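Bookkeeping and Payroll File Inspection, Vastedlow office
Client: Kourkoulas
Inspected by Magdalini Giannakopoulos, March 2022
Marks used: OK, FIX, NOT SEEN. A verbal assurance counts as NOT SEEN.

1. Bank reconciliations
Mark: FIX
Every month has a reconciliation and every reconciliation balances, which is the part that bothers me. In July the balancing entry is called "adjustment" and has no paper behind it. Torben Gerlach told me it was a bank fee. The bank statement shows no such fee. Reverse it and find the real difference.

2. Receipts for expenses
Mark: FIX
I pulled 22 expense entries and asked for the receipts. 16 came back. Two of those were card slips with a total and no list of what was bought, and I don't accept a card slip as proof of a business purchase.

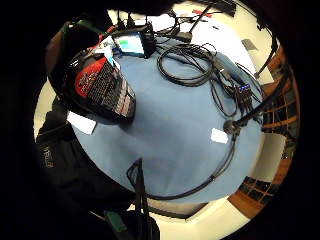

The missing receipts all sit in "office supplies", a category that has been getting fatter for as long as I have been looking at this client. Split it up. If an item can't be named, it shouldn't be on the return.

3. Mileage log
Mark: FIX
Same pen, same handwriting slant, and every trip ends in a round number. Perhaps Alby Wihongi really does keep it up daily. I would like to see the appointment calendar next to it before anyone claims a cent.

4. Contractor forms
Mark: NOT SEEN
I was told the signed taxpayer forms are "in the system." Which system? Bullidico holds the invoices and Pamilico holds the payroll, and I searched both. Get the forms before the next payment goes out.

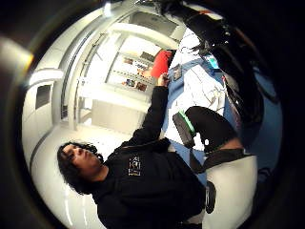

Helmut Buschmann is paid as a contractor but has had the same monthly amount and the same hours all year. Calling him a contractor may be right. The file gives me no reason to think anyone checked. Pull the agreement and write down who decided and when.

5. Payroll tax deposits
Mark: OK
Dates and amounts agree with the payroll register. I went through them twice, having expected worse.

6. Owner's draws
Mark: FIX
One transfer of $1,000 is booked as "consulting." It went to the owner's personal account. Move it to draws.

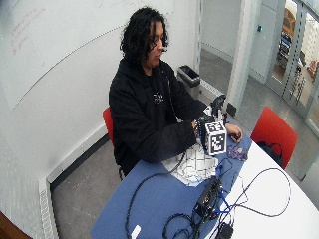

Can we leave it as is if the tax comes out the same?
The tax doesn't come out the same. Booked as consulting it lowers the profit, and a draw does not.

7. Access to the books
Mark: FIX
3 people share one login, so the change history is close to useless. Savvas Dimitriou says they all know who did what. Ask them again after the next filing season. Separate logins, please, and view-only for anyone who doesn't post entries.

8. Backups
Mark: NOT SEEN
The sheet on the wall says backups run nightly. I asked for one old file to be restored while I waited and was offered a coffee. Leave this open until a restore has been done in front of someone. 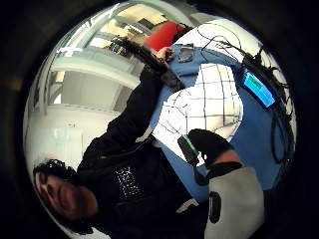 9. Prior-year returns
Mark: OK, with a comment
Signed copies are on file. The depreciation schedule is attached, but it still lists a van that was sold. Take it off and show me the bill of sale.

10. Follow-up
Items 1, 2, 4 and 6 must be cleared before the return is prepared. Item 3 depends on the calendar. Please don't send me a summary saying these are done, send the documents.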